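Visit report: Vullham stone yard and surface works, May

The yard lies behind the old goods station at Vullham and is reached by a single-track road with a weight limit at the bridge. Visitors park by the weighbridge and sign in at a cabin. Our group went round in two halves; mine was led by Catalina Medina and started at the block store shortly after nine.

Blocks arrive on flat trailers and are stacked two high on timber bearers. Each carries a painted number and an arrow for the bedding direction. The book showed 1,636 slabs in racks on the morning of the visit, against a stated capacity of 2,274. The gap was put down to a late delivery for the Maldonado contract, which takes most of the veined white.

The primary saw was stopped for a blade change. Blade segments are checked with a go/no-go gauge and the steel core is tensioned by hand before refitting. Cooling water runs in a closed loop through two settling pits and a filter press. The pressed cake goes off site as fill. I asked about the noise level at the operator's position and was given a figure for the cabin only, with the door shut.

Resin treatment was the part I had come for. Slabs are dried, filled on the back with mesh, turned, and filled again on the face. Heavily veined material takes a second face coat, as the filler sinks along the darker lines. Cure time on the Kallisley line is 50 minutes per coat. Polishing follows on a line with heads in rising grit. Gloss is read at five points per slab and written on the rear label.

Printed surfaces are handled in a separate building. These are pattern sheets and panels that copy marble, sold under the Drumum name, and they outsell the stone by area. The repeat length matters: a short repeat shows up at once on a long counter, a long one costs more in set-up. Uriel Núñez laid two offcuts side by side and the repeat was plain from the doorway. Grey and brown veining on white remains the best seller - plain white comes back too often with complaints about marks. 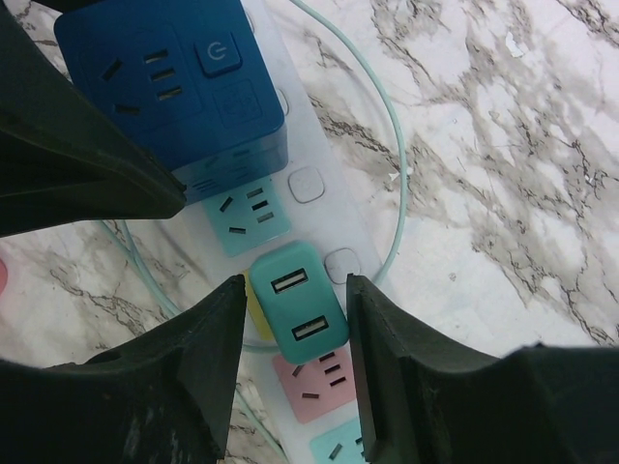 Deming Ye thought the veining on most marble patterns was drawn too evenly, and that in real stone the dark lines bunch in one part of a slab and leave the rest nearly clear. He would pay for the longer repeat on any run over three metres. Uriel agreed on the bunching but said fitters dislike it, as a dense area close to a joint makes the mismatch harder to hide.

The tour ended at the sample library, where 3,981 pieces are filed by ground colour and then by vein direction. Loans are for two weeks. The return bus left at four from the weighbridge.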